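Rivine to supply pitch measurement service to Drorneo League clubs

February 2018

Rivine, the sports surface testing company, has signed an agreement with the Drorneo League to measure and report on the condition of every grass pitch used in the competition. The agreement covers the remainder of the current season and the whole of the next one. Testing under the new arrangement begins this month.

Until now, each club in the Drorneo League has arranged its own surface testing. Methods have differed from ground to ground, and results from one club could not be compared with results from another. A single test method will now apply at all grounds, with readings taken on the same grid and reported in the same units.

The method was tried during the first half of the season at two grounds, those of Zusik and Vlček. A total of 1,209 readings was collected across both pitches. Of these, 408 were taken inside the penalty areas, where wear is usually heaviest and where referees had asked for more detail.

Four properties are measured at each point on the grid: surface hardness, rotational resistance, ball rebound and soil moisture. Grass cover is recorded separately, as a percentage for each zone of the pitch. Ball roll is tested along fixed lines, once in each direction, and the mean of the pair is reported.

The trial at Zusik showed that hardness in the goalmouth at the north end was outside the target range on the first visit. The club changed its aeration schedule and moved its warm-up area to the touchline. Readings on the following visit were within range. At Vlček, hardness was within range throughout, but moisture varied between the shaded and open sides of the pitch. Irrigation on the shaded side has been reduced and the two sides are now watered separately.

Under the agreement, each ground will be tested before the first home match after a break in fixtures, and again at intervals set out in the league's ground regulations. Additional visits may be requested by the home club or by the league. A visiting club may not request a test directly, but may ask the league to do so.

Reports will be sent to the home club and to the league at the same time. Each report contains a map of the pitch, a table of readings and a statement of whether the surface meets the league's requirements. Where a surface does not meet them, the club will be given a period in which to carry out work before a second test. The decision to postpone a match remains with the referee — the test report may be consulted but does not replace the pitch inspection on the day.
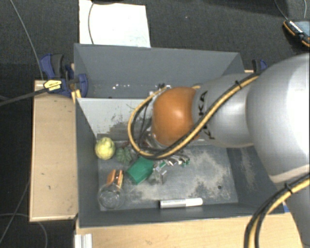 Clubs will not be charged for scheduled visits. The cost of additional visits will be met by whichever party makes the request. Existing contracts between clubs and other testing firms are not affected and may run to their end date, provided that the results are also submitted to the league in the agreed format.

Grounds with hybrid surfaces are included, with a separate target range for rotational resistance. Full artificial pitches are outside the scope of the agreement and will continue to be certified under the present rules. Training pitches are also excluded, although clubs may have them tested at their own expense.

A guidance document for ground staff will be issued to all clubs before the first visits. It sets out the grid layout, the access required and the condition in which the pitch should be presented. Mowing should be completed before testing starts, and no irrigation should take place on the morning of a visit.

The league will publish a summary of results for all grounds in June, after the final round of matches. Individual readings will remain confidential to the club concerned.

Notes to editors

Rivine tests natural, hybrid and artificial surfaces for football and rugby. Requests for further technical information on the test method should be sent to the Rivine press office. Enquiries about fixtures, postponements and ground regulations should be sent to the Drorneo League.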